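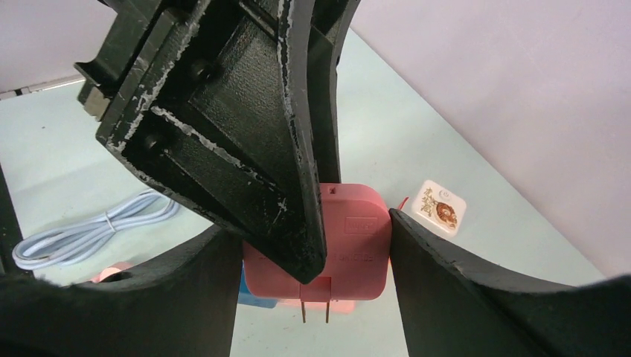 4. Running the grasp-and-hold trials

Right, if you've got through section 3 you have a calibrated wrist camera and a gripper that opens when you tell it to. Now for the bit I like, which is picking things up out of a mess and seeing whether the Cellden policy can tell a good hold from a lucky one. I'll go through it the way I do it at my own bench. Niamh Foley does steps 4.3 and 4.4 the other way round and gets on fine, so don't panic if you do too.

4.1 Lay out the table. Choose a target and a few bits of clutter. I use a plug adapter for the target a lot (ours is a pink one) because the boxy body is easy and the prongs are not. Put a coiled cable somewhere to one side and a flat card on the other. Keep the cable tied! A loose loop will find its way into the fingers sooner or later.

Note: nothing you use as a target should be plugged into anything. I know, but Ciarán asked me to write it down.

4.2 Open Heffernan on the bench computer and start a new session. Give it a name you'll recognise in March, when you're trying to find it again. Mine are all called things like "plug clutter 5", which has caused me no end of bother.

4.3 Send the arm to the viewing pose and wait for the green tick. If you get amber, the wrist camera has dropped out. Unclip the lead, clip it back in, press Rescan. Do not restart the whole session or you'll lose the calibration and be back in section 3 with a cup of cold tea.

4.4 Click on the target in the live view. One click, near the middle of the object. The policy works out its own contact points from there.

4.5 Press Grasp, then keep your hands behind the line until the status reads HOLD.

CAUTION: the fingers keep closing for a moment after you press Stop. Use the red button on the wall if anything is going wrong, and don't reach in to rescue the object. Objects are cheap.

4.6 Look at the live view before you score. You want to know where the finger tip is touching the face of the target, and whether anything else has come along with it. Score the hold:

2 = target held, nothing else in the fingers
1 = target held with something else, or held by a corner
0 = no hold

If you can't decide between 1 and 2, give it a 1 and write a line in the comments box. Dymphna Nic Aodha goes through the comments when she retrains and she'd much sooner have a grumpy sentence than a generous number.

4.7 Press Release, shuffle the clutter by hand, and go back to 4.3. A full set is 13 grasps per target.

What we've had so far

Our first batch was 378 grasps, all with the older Clarkow scoring model, which only looks at finger force. It called 136 of them good when the person at the bench had scored a 0 or a 1. That's a lot of false cheer! Most of the trouble was clutter pinched in beside the target, where the force reading looks lovely and firm and tells you nothing about what you're squeezing. The Cellden policy reads the wrist view as well as the force, and the second batch is how we find out if that helps. I think it will, but I've been wrong about force readings before, so please score what you see and leave my opinions out of it.

Worn fingers

You'll notice the black coating rubs off along the edges of the gripper. Scuffs along the long edges are fine and I've never seen them change a score. What does matter is a chip on the gripping face that you can feel with a fingernail. Power down, swap the finger for a Kutero spare, and put a note in the session log saying which side you changed. Then redo the finger alignment from 3.6 before you carry on with the set.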